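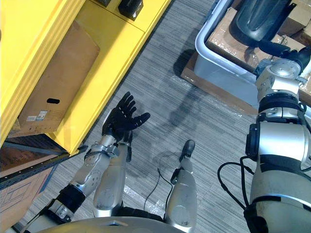
Notebook, Ekham store room
October 9, 2024
Entry by Saranya Varghese. Read by: T. Asante, T. Isah

Purpose: sort out packaging storage on the carpeted side of the room, next to the yellow shelving. Carried over from the April list, item 8, never closed.

Starting state. Flat packaging was kept in three places: leaning on the wall by the door, under the bench, and on top of the cabinet. The stack by the door slides when the door is opened. Tetteh has restacked it more than once and wrote as much in the margin of the last entry.

Arrangement now in use. White plastic bin on the floor, near the yellow unit. Flattened boxes in clear plastic go in the bin, on edge where they fit. Brown cardboard sheet under the bin, directly on the carpet. The sheet is there to stop the bin base from dragging on the pile when it is pulled out. Without it the bin catches and tips toward the person pulling.

Notes on the sheet:
- Cut from an old Narelico carton, single wall. Double wall would be better but all we had was creased.
- Left larger than the bin base so there is a margin to put a foot on while pulling.
- Corrugations should run in the pull direction. Tried it crosswise first and it folded up at the leading edge. Turned it, no more folding.
- Not taped down. Tape residue on this carpet does not come out (see the patch by the sink).

Notes on the plastic. Temitope asked whether to strip the clear wrap before storage. Arguments for: the wrapped packs slip against each other and the outer ones ride up. Arguments against: wrapped packs stay in sets, and the labels are under the wrap. Left wrapped for now. Opened packs get a strip of paper tape around the middle and go at the near end of the bin.

Capacity. Loaded the small Nadar cartons first, then the medium ones. The bin takes up to 14 packs before the walls start to bow. Above that the rim spreads and the packs lean. I would call it full before the bowing starts and put the remainder on the bottom shelf of the yellow unit.

Shelving. Bottom shelf is reserved for overflow as of today. Moved the Flesow tape rolls up one level. Two of the rolls had gone hard at the edge and were thrown out. Shelf pins on the left side checked, one was seated badly and has been pushed home. The yellow unit stays where it is. Thenmozhi wanted it shifted toward the window but then the bin blocks the walkway when pulled out.

Carpet. The gray stripes are useful as a reference. Line up the edge of the cardboard with a stripe and the bin comes back to the same place each time. Vacuumed the area before laying the sheet. Grit under cardboard works through it in a few weeks, judging by the piece under the bench.

Not done:
1. Label for the bin. Needs the carton sizes on it and the date of the last clear-out. Xuân Lương has the label tape.
2. Decide about odd items. Things that are not packaging get dropped on top of the packs because the bin is open and at a handy spot. Either a lid or a second bin. A lid makes it a table, so I lean toward the second bin.
3. Replace the sheet with double wall when the next large delivery comes in.
4. Clear the top of the cabinet. Still holds the oversize cartons, which fit neither the bin nor the shelf. Possibly cut them down.

Added later, T.A.: pulled the bin out and back 8 times fully loaded. Sheet moved slightly toward the door, bin base did not leave it. Corner nearest the shelving is starting to lift. Suggest rounding the corners on the next one.

Added, S.V.: agreed on the corners. Will cut a template and hang it behind the door.

This site uses cookies to keep you signed in and to remember your notebook view. Accept / Manage settings

Recent entries
Bench drawers, relabeling by size
Flesow tape: storage and shelf life
Door stop replacement
Carpet patch by the sink, second attempt
Nadar cartons, size chart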